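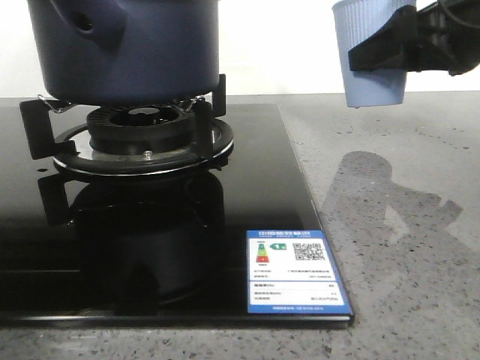
What does the Rekedus arm kit cost once you have everything you need to use it in a kitchen?

Mine came to $1,954 with shipping. That covers the arm, the two-finger gripper, the power supply, the wall-side mount and the year of software that Saltetti includes. It does not cover a camera. You can use almost any webcam with it, and I had one in a drawer.

I have had the kit since May and a few people have asked me to write it up, so I'll go through it in the order I dealt with it.

Setup was slower than the quick start sheet says. The sheet allows an hour. I took most of an afternoon, and the mount was the hard part. It clamps well enough but it wants a square edge, and a lot of kitchen counters have a rounded one. Saltetti sells a plate for this. I made a spacer out of scrap instead and it has held so far. The cables run down the outside of the arm in a loose sleeve, and if you leave too much slack at the elbow the sleeve catches on the second joint. Tie it down before you power up. The manual mentions this on a page you would only read after it has happened.

The software installed without trouble. You get a screen with the joints listed on the left and a recording tab on the right. To teach a move, you press record, guide the arm by hand, and press stop. It plays back what you did. You can then trim the ends, slow parts of it down and join moves together. I had a basic pick and place running the same evening.

Most of my time has gone into cups. Paper cups are a good test for a gripper in this price range, since they give so easily. The light blue ribbed ones I use are thin, and with the force at its default setting the fingers crush them every time. The force slider goes from 1 to 20 and I ended up at 5. At 5 an empty cup stays round. A cup with water in it sometimes slips down a little in the fingers during a fast move, so I go to 8 for those and slow everything down. I would like to be able to set the force for each step in a move. Right now it is one setting for the whole recording, and you have to split the move into two files to get around it.

The ribs do help. I borrowed some smooth cups from Meinir Rosser and those slid more at the same force.

The thing I was most curious about was working next to the stove. A pour into a pot looks simple until you try to record it. The arm has to come in beside the pot, lift over the rim, tilt and come back the same way, and the wrist runs out of travel sooner than you expect. With the pot on the burner and the extra height of the pan support under it, I was close to the top of the range. A low saucepan is fine. For a tall stockpot you would need to raise the mount. All of my practice has been with the gas off, and I plan to keep it that way. Saltetti's manual says to keep the fingers away from open flame and I have no reason to argue with it.

Black glass was a problem for the camera side. The optional tracking mode looks for the edges of an object so it can correct the arm, and a glossy cooktop gives it a second set of edges in the reflection. It went for the reflection of the pot several times. On a speckled stone-look counter it did much better. I wrote to support and got an answer from Vaughn Zamora the next morning, who told me to draw a box around the part of the view the tracker should ignore. That worked. It is in the settings under Regions, and I had not found it by myself.

Noise is low. You can hear it from the next room but you can talk over it easily. The base motor gets warm after a long session, and the arm will pause itself with a yellow light if it gets too warm. I have seen that once, after nearly 11 minutes of nonstop repeats.

A few complaints. The gripper pads are glued on, and one of mine was lifting at a corner within a month. The replacement pads are sold only as a full set. The app forgets which port the arm is on every time the computer restarts. And the emergency stop is a button on the base, so if the arm is reaching away from you it's fine, but if it is between you and the base you have to reach past it. I'd like a stop on a cord – Laiba Khattak added one to hers with a part from the accessory port, and I am going to copy it.

I would buy it again for learning on. If you want something to do real work in your kitchen every day, I would wait, or at least go and see one first. The shop in Fisstead has one on the counter and will let you record a move on it.

Next I want to try the wider fingers. Heledd Dafis has a pair she is not using, and I'll add a note to this post when I have had them on for a while.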